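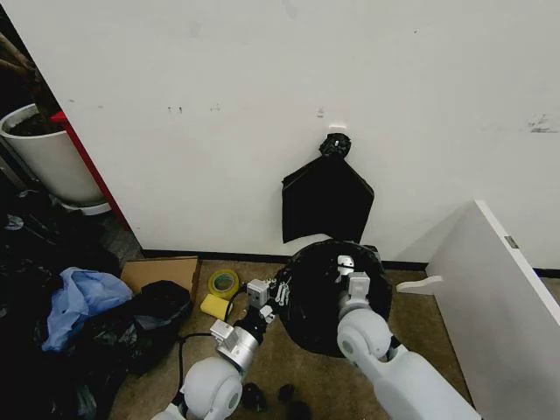 How long should I try out a gripper before I decide whether to keep it?

Two weeks, if you can swing it. The first few days mostly tell you how good your mounting and your settings are, and you'll end up blaming the gripper for things that are your own fault (I do this every single time). By the second week you've fixed the silly stuff and you're looking at the gripper itself. If the vendor only gives you a few days, do the mounting and wiring ahead of time on an old gripper so you don't burn the loan period hunting for screws.

14 March 2020
By the Padthorpe bench notes author

I get a lot of the same questions about my gripper and arm trials, so I've put the answers on one page. I'm one person with two arms and a carpeted room, so take all of this as what worked for me!

Which grippers are you comparing right now?

Two parallel-jaw ones, the Hodwood and the Crabtree. Both are electric and both bolt to my wrists with the same adapter plate, which saved me a lot of grief. The Hodwood closes faster and the Crabtree is gentler at low force. I go back and forth on which one I like better, and it depends a lot on whether I've been working with boxes or bags that day.

Why do you test with trash bags and bin liners?

They're hard! A block or a mug stays the same shape when you grab it, so almost any gripper looks great. A thin black liner folds, slides, sticks to itself and hides its own edge from the camera. Getting one finger inside a liner and one outside, then closing without bunching the whole thing up, will teach you more about your fingertips than a whole afternoon of picking up blocks. Knots are even better for this, though I'd leave those until the liner work is solid.

Do I need two arms for bag work?

You can do a surprising amount with one, especially if the bin is heavy enough to stay put. For pulling a liner up and out I much prefer two, one arm on each side of the rim, so the bin doesn't tip toward whichever arm is pulling. If you only have one arm, put some weight in the bottom of the bin and pull straight up, slowly.

What fingertips should I start with?

Whatever came in the box, and then soft pads. I know people like to print fancy fingers on day one (guilty), but you won't know what you need until you've watched the stock ones fail for a while. For film and liners I like a thin tip that can get under a fold, with a little bit of grippy material on the inside face. Thick pads feel great on boxes and are miserable on liners.

How hard should I squeeze?

Less than you think. On the Crabtree I start at setting 2 out of 7 and go up one step at a time until the liner stops slipping. Past 3 I mostly get torn plastic. The Hodwood doesn't have numbered steps, just a slider in its software, so I write down where I left it and hope for the best. I wish they'd fix that.

Where should the camera go?

Up high, looking down past both wrists, if you're only buying one. A wrist camera is lovely for the last little bit of the approach, but it loses sight of everything once the jaws close on plastic, and then you're guessing. Black bags are rough on any camera, by the way. Turn on more lights before you start messing with exposure settings.

My arm freezes halfway through a grasp. Is it the gripper?

Check the cable first. Then check it again with the arm in the exact pose where it froze, because a cable that looks fine at rest can pull tight when the wrist turns over. I lost most of a week in February to this and was already writing an angry email to the vendor. On my Kinddale controller the problem showed up as error 2812, and reseating the gripper connector and giving the cable more slack cleared it up. I haven't seen it again so far.

Can I run both grippers from one controller?

I do, with one gripper per arm, and the Kinddale handles it okay. What I wouldn't do is mix brands on the two sides while you're comparing them. I tried a Hodwood on the left and a Crabtree on the right, and the different closing speeds made the two-handed stuff a mess. Run a matched pair, write your notes, swap both.

What do you write down for each try?

Gripper, fingertips, force setting, what I grabbed, and what went wrong in my own words. "Slid off the fold" is a lot more useful to me later than "fail." I keep it on paper next to the keyboard and type it up at night, when I remember.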